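Do you really need to pay someone to tell you what to throw out?

2023-02-19
By Gertraud Brunner

Every winter the clutter people come back. This year it is Nukley, a tidying app that several of you have written to me about, and I have now used the trial long enough to have an opinion. It asks you to enter everything you own, one item at a time, and gives each a "keep score." Anything scoring under 20 is supposed to leave the house.

I got as far as the hall closet. By then I had typed in umbrellas, scarves, a dog leash (the dog died in July) and a bag of keys that open nothing I can name. The app told me to keep the keys and drop the leash. I did the opposite.

My trouble is with the promise. Nukley's sales page says a home with fewer things is a calmer home, and backs this up with a survey of 600 people. Read the small print and they were all paying users who were asked how they felt right after a big clear-out. Of course they felt good. Ask them again when they're out buying another can opener.
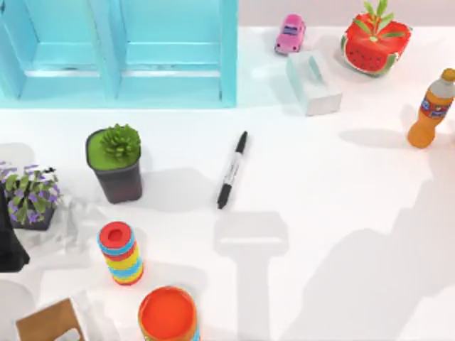 What the boxes cost

Then there are the bins. Finish your first room and you're sent straight to the Vimo storage range, which comes in 12 sizes, none of which fit inside the others. So the cure for having too much is to order more, and in plastic. I priced a set for one ordinary family kitchen and closed the page.

My neighbor in Bukau went the whole way and did every room. Her shelves look very nice. She also rang me twice last week to borrow things she used to have, and I can't say she sounded calm.

I'm not against clearing out. We filled more than 3 bags here after Christmas and I don't miss a thing in them, though I couldn't tell you what was in them either. It took a wet afternoon and a radio. I just don't see where the monthly fee comes in.

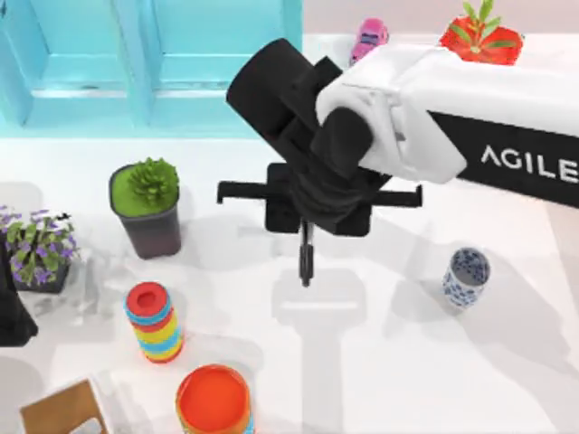
Robot arm over a white tabletop, with a light blue structure in the background.

If you still want to try it

The trial asks for a card number before you see anything. Write down the day it ends, because the reminder goes to the app's own inbox and you won't look there. Canceling is under "My journey," then "Pause," then a gray link at the bottom.

A reader asked whether the Stöckli method is any better. It's a paperback, so at least it only charges you once. I've read the first half. It wants me to empty all my drawers onto the bed before breakfast, and I haven't gone back to it. If you have finished it, write in and tell me how the rest goes.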